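Household Tidying by Machine: Are Entryway Chores Within Reach?

Final Project Report, Senior Design Sequence
Andley Institute, Department of Mechanical and Systems Engineering
Project team: Tin-yau Hung, Palesa Rampersad, Roscoe Okafor
Faculty advisor: Samira Farah

1. Purpose of the Project

The team was asked to assess whether present-day machines can perform ordinary household chores to a standard that a resident would accept. The original proposal covered the whole home. After discussion with the advisor in March, the scope was reduced to the entryway, where chores are short, repetitive and easy to judge: shoes are put away, doors are closed, mail is collected, and the floor is left clear for walking.

The report does not present a finished product. It records what was attempted, what the published literature led the team to expect, and where the remaining difficulties lie.

2. Background

Robot vacuum cleaners have been sold to households for many years and are generally accepted as useful. They succeed in part by avoiding objects. A vacuum that meets a shoe goes around it or pushes it aside, and the resident is still expected to pick up the floor beforehand. Chores that require grasping, opening and placing have advanced more slowly.

Shop-floor automation is sometimes cited as proof that grasping is a solved problem. The team visited the Drorkton packing facility to examine this claim. Tarek Majali, the line supervisor, explained that the cartons on his line arrive in one orientation and that the fixtures are adjusted whenever a carton size changes. When a carton arrives crushed, the line stops and an employee removes it by hand. A home has no fixtures, and residents do not set down their belongings in one orientation.

3. Method

The team defined two tasks. In the first, a pair of soft footwear was to be moved from the floor into a low cabinet. In the second, the cabinet doors were to be closed without catching on any object. Each task was demonstrated by a person using a two-finger gripper, and the demonstrations were used to train a control policy for the Andska arm in the Haddadin Laboratory.

The team collected 280 demonstrations, divided evenly between the two tasks. The policy was then given 70 trials in total. A trial was ended after 45 seconds if the task was not complete. Starting positions were varied by hand between trials, and the same person scored all of them in order to keep the standard consistent.

4. Results

The door task was the more reliable of the two. Most failures occurred when the arm approached from the hinge side and pushed where it had little leverage. In several trials one door closed and the other drifted open again, and the policy did not return to correct it.

The footwear task produced mixed results. Grasping a single slipper near the toe was usually successful. Placing it was harder. Soft material folds under the fingers, so a slipper that was picked up straight often reached the shelf at an angle — and once it was resting against the shelf edge, the arm tended to repeat the same motion without improvement.

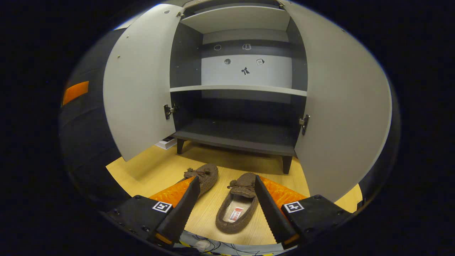

Pairs presented a further problem. A resident regards two slippers as one item to be put away together, side by side and facing the same direction. The policy treated each as a separate object. It frequently stored the nearer slipper and then failed to find a clear approach to the other. Under the scoring rules a single stored slipper counted as a failure, and the team believes this rule should be kept in later work.

5. Discussion

The team's conclusion is that the chores studied can be performed by a machine under supervision, but not yet at a level that would allow a resident to leave the room. Speed was a lesser concern. The larger difficulty was recovery: a person who drops a slipper picks it up again without thought, while the policy required someone to reset the task.

The results are limited by the use of one arm and one type of cabinet. Ms. Rampersad has recommended that the next team include stiff shoes and boots, which may be easier to place but harder to grasp. Mr. Okafor has recommended a separate set of demonstrations that begin from a failed placement. Both recommendations have been entered in the project file, together with the scoring sheets and the wiring notes for the gripper.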